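El café de la oficina y el fin de la conversación

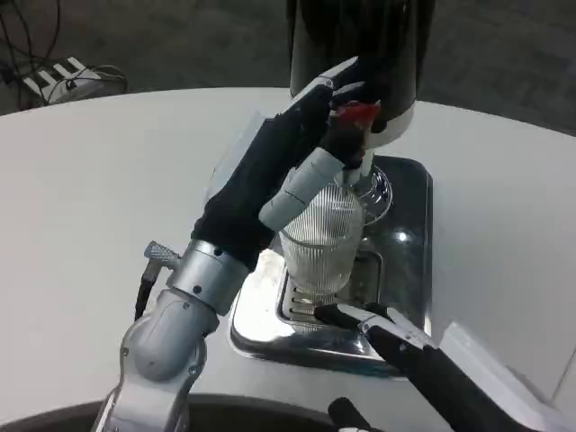
KREŠIMIR DIMITRIOU

Nueve minutos. Eso duraba, antes, ir a por un café. Lo sé porque mi jefe de entonces, en Konditz, lo cronometró un mes entero y colgó el resultado en el tablón. Nueve minutos por persona, dos veces al día. Pérdida neta. Lo llamó así, pérdida neta, con subrayado.

Aquel jefe ya no está. Su idea sí. Su idea ganó.

Llevo semanas dándole vueltas y escribo esto deprisa, entre dos entregas, con el café al lado ya frío. La pausa se ha muerto. No la pausa legal, la del convenio, esa sigue ahí en un papel que nadie lee. Hablo de la otra. La de quedarse de pie sin hacer nada útil, con una taza en la mano, escuchando a la de contabilidad contar lo de su cuñado.

En Rullatdale, donde viví trece años, había un bar frente a la fábrica. Berisha, se llamaba, como el dueño. Mal café. Malísimo. Quemado, servido en vaso, con una cucharilla que no era del juego. Pero ahí se arreglaba todo. Un turno mal repartido, una avería que en el parte venía como "pendiente", una pelea entre dos que llevaban medio año sin hablarse. El encargado iba también, y pagaba cuando le tocaba. Alguien decía algo, otro contestaba, y a las once ya estaba resuelto. Sin acta. Sin convocatoria. Sin asunto.

Luego llegó la sala de descanso. Sillas de colores, una planta, un cartel con la palabra "bienestar". Cápsulas gratis. Y claro, gratis, dentro del edificio, a veinte pasos de la mesa: para qué ibas a cruzar la calle. El bar aguantó un par de inviernos y cerró un febrero. Fui a despedirme y me cobraron. Bien hecho.

Que conste que no tengo nada contra el café bueno. El de la sala era mejor, mucho mejor. Lo que cambió fue otra cosa. En la sala se habla bajito. Se entra, se pulsa, se espera mirando el móvil, se sale. Si te sientas, alguien pregunta si estás bien. Una vez me quedé de más, leyendo el periodico, y al día siguiente tenía un correo muy amable de Recursos Humanos. Muy amable. Todavía lo guardo.

Me dirán que exagero, que hay otras maneras de hablarse. El chat del equipo, la videollamada corta, el almuerzo de integración en el que un señor con micrófono de diadema te obliga a decir qué animal serías. Yo dije nutria. No sé por qué. Estuvieron meses llamándome nutria y ninguno supo que aquella semana habían operado a mi padre. En el bar lo hubieran sabido antes que yo, casi.

Hay un argumento serio en contra y no quiero esconderlo. El bar no era para todos. Las compañeras que salían corriendo a recoger niños no iban. El que no bebía, el que no fumaba, el recién llegado que no hablaba bien el idioma, tampoco iban mucho, y se enteraban tarde de las cosas. Lo que se arreglaba allí se arreglaba sin ellos. Me lo dijo una antigua compañera de Sillton hace poco, enfadada, y tenía razón. Bastante razón. Yo era de los de dentro y desde dentro el mundo parece redondo.

Pero la respuesta a eso era abrir la puerta — meter la pausa en el horario de todos, pagada, a la luz — y lo que se hizo fue cerrarla. Ahora todos nos enteramos tarde. Igualdad, supongo.

Tampoco me vale lo de la productividad. Cuarenta horas firmadas en el contrato, y la gente contestando mensajes desde la cama. Nos quitaron los nueve minutos y no nos los devolvieron al final de la jornada, ni en dinero, ni en viernes. ¿Donde están? Pregunto en serio. Alguien se los quedó.

Pido poco. Un rato, a media mañana, con los teléfonos en el cajón. Que el jefe baje y haga cola. Que se pueda hablar de fútbol, de la hipoteca, de nada. Que se pueda estar callado en compañía, que eso también es hablar, y mi abuelo lo hacía como nadie. Y si el café es malo, pues malo.

Me llaman. La entrega de las doce. Me bebo esto de un trago y subo.

Más en Opinión
El almuerzo delante de la pantalla
Contra las reuniones de pie
Rullatdale se queda sin quiosco
Cartas: "Mi jefa sí baja a la cafetería"
Lo que aprendí fichando veinte años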